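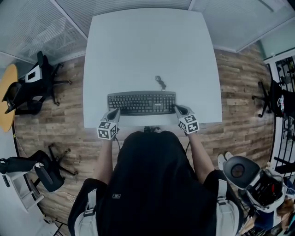
Gemma Gentile remarked at the handover that a full-size keyboard takes up more of a desk than people expect, and that the place for it should be settled before anything else is set down. The remark is entered first, as the rest of the day's work follows from it.

Notebooks > Ekomholm > Desk Fit-Out > Keyboards

Entry of 16 August 2023

Work today concerned the placing of keyboards on the white desks. The room is to be handed over with 60 keyboards in total, all black and all with a separate number pad. The order was placed through Terar in April. Lo Presti supplied the desks under a separate order, and their delivery papers are in the blue folder.

Position. The keyboard is to lie parallel to the front edge of the desk, on the side where the person sits. Noemi Fabbri proposed that the main block of letters, and not the whole keyboard, be centered on the chair. With the number pad included, centering the full width leaves the typist reaching slightly to the left all day. Her proposal was tried at two desks and adopted. It does leave less space for a mouse on the right. Viola Palumbo objected on that point and her objection is noted.

Moving. Keyboards are to be lifted from both ends and set down again flat. Sliding is not permitted on the white tops. One desk in the earlier room was marked in this way, and the marks did not come out with the ordinary cleaner.

Cable. Until the computers are in place, the cable stays bundled on the desk, directly behind the keyboard. It should not go underneath, where it makes the keyboard rock -- this was found at one desk this morning and corrected. It should not hang over the back edge either. The plug is to be left where it can be seen, so that whoever connects the desk can find it without lifting anything.

Surface. The remainder of the desktop is to be kept clear until the screens are issued. Paper cups, tape and labels go on the side table.
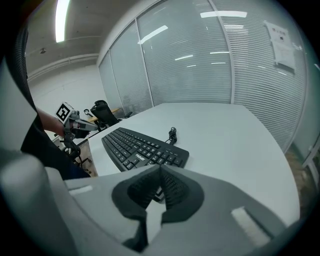 Should the feet at the back of the keyboard be raised before handover? They should stay folded. The person who takes the desk may raise them afterward.

Keys. Clifford Sawatzky requested that every key be pressed once and watched for sticking before a keyboard is signed off. At the time of writing the count stands at 3,637 keys pressed, with two found slow to return. Both are on the same keyboard, the Enter key and the zero on the number pad. It has been put back in its carton with a note and will be exchanged. The keyboard at the desk by the door was checked twice in error. The second pass has been taken out of the count.

Supplies. The Cludance wipes are nearly finished. Lucrezia Martinelli has asked that they be kept for the desktops and that a dry cloth be used on the keys.

Open items:
-- Mouse space on the right, as raised by V. Palumbo. To be tried again with a screen on the desk.
-- Exchange of one keyboard. G. Gentile to write to Terar.
-- Cable length. It has not been tested whether the cable reaches a computer placed on the floor.
-- Key check to be continued from the row nearest the windows.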